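# Trying Out and Comparing Hand-Held Grippers

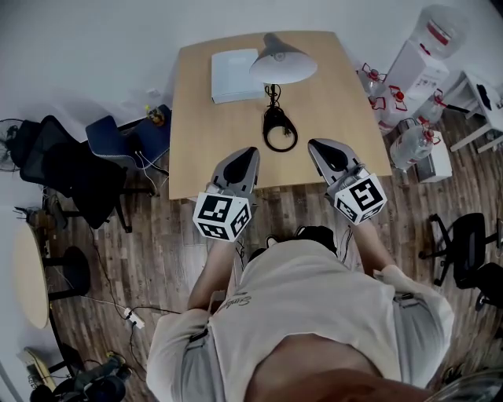

*Reading time: 3 minutes · 427 words*

Welcome to the part of the guide most people look forward to! By now your two Lokden hand-held grippers should be charged and paired with the Draltov controller. In this section you'll put them through their paces on an ordinary table, first with the standard fingers and then with whichever other set you're thinking of using. Set aside an unhurried hour if you can — your hands need a little while to settle in, and the first few grasps are always clumsy ones.

## Before you start

You'll need both grippers, each with its white cube marker attached, and a table you can stand at comfortably. Any wooden table will do nicely. A desk lamp can stay where it is, as long as it isn't shining straight onto a marker.

**Note:** The black patterns on the cube faces are how the tracking camera finds each gripper. Wipe them with a dry cloth and please don't use tape or stickers on them, even clear ones.

## First session

1. Stand at the near edge of the table and hold one gripper in each hand, with your forearms reaching out over the tabletop and the pointed fingers facing away from you.
2. On the controller, open **Compare** and choose **New session**. Give it a name you'll recognize later (the date works fine, and so does the name of the fingers).
3. Rest the finger tips lightly on the table, hold still, and press **Zero**. The controller beeps once for each gripper.
4. Raise both grippers a hand's width and turn them slowly from side to side. A little tilt is fine. If the screen shows code 14, the camera has lost a marker, so bring that gripper back toward the middle of the table and try again.
5. Pick up the Nyaga test block with the left gripper, set it down, and then do the same with the right. Repeat until the counter is full. You can stop for a rest whenever you like, and the session will wait for you.
6. Press **Save**.

**Caution:** Keep loose sleeves, straps and hair away from the fingers while they're closing.

## Swapping fingers and comparing

1. Switch both grippers off.
2. Slide off the standard housings and push on the Trullosine set, part 679 for the left and part 948 for the right, until each one clicks.
3. Switch on, press **Zero** again, and repeat the session exactly as before — same table, same block, same order.
4. Open **Compare** and select both sessions to see them side by side.

Try not to read too much into a single pair of sessions. Most people do better the second time around whatever fingers they're using, so it's well worth going back to the standard set for one more round.

*Section last revised November 7, 2024*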